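The Ferry Desk at Dolidden

The ferry from Grenitach to Dolidden takes 14 hours in summer and longer in February, when the captain goes around the outside of the islands. The printed schedule does not distinguish between the two. I had the printed schedule.

My job was to correct it. Lirero publishes a regional guide every other year, and the entries are checked by a person who travels the route and fills in a form. The form has fields for departure time, arrival time, cabin class, luggage limit and condition of the toilets. It has a field marked Remarks, limited to 20 words. I had checked 7 routes for them before this one and had used the Remarks field twice.

We left Grenitach at four in the afternoon. I entered the departure as on time. The cabin had a bunk, a hook and a window that did not open. I entered second class. At the purser's counter I asked when we would arrive, and the purser said that it depended on which Dolidden I wanted.

I showed him the schedule. He read it with interest, front and back.

There was the harbor, he said, and there was the town. The harbor had been moved across the bay after the old one silted up, and the name had gone with it. The town kept the name as well. A bus connected them when the ferry was on time. If I was going to the hotel, I wanted the town. If I was meeting the return boat, I should stay at the harbor, and in that case I might prefer not to get off at all.

I asked which one the schedule referred to. He said the schedule referred to the ferry.

We docked after dark the next day. The bus had gone. A man with a van took four of us over the hill for a fixed price, which I wrote down, and let me out at the Hotel Tichý. The desk was staffed until midnight. The room was on the second floor, with heat, a desk and one working outlet beside the door. Breakfast was from six to nine. I entered all of it.

I unpacked what I would need for the morning and put the rest back in the bag. The return boat left at noon, from the harbor, and the form had to be complete before I boarded.

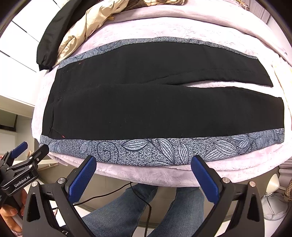

The arrival time was the difficulty. If I entered the time at the harbor, a traveler would reach the town later than the guide said. If I entered the time at the town, I would be recording the speed of a van. The form accepted one figure. I tried it both ways in pencil and erased both.

At seven I went down to breakfast and asked the clerk what time the ferry from Grenitach came in. She said it came in at night. I asked whether she could be more exact. She took a ledger from under the counter and turned it toward me. Every late guest had been signed in by hand, with the hour beside the signature, back to the year the harbor moved. The entries were numbered. Mine was 3,087, and the hour next to it was the hour I had stood there with my bag.

I copied it onto the form. Then I turned to Remarks and wrote: Two places, one name. Ask for the town. Bus does not wait — bring cash for the van.

That was 17 words. I had three left and went back up to get my coat.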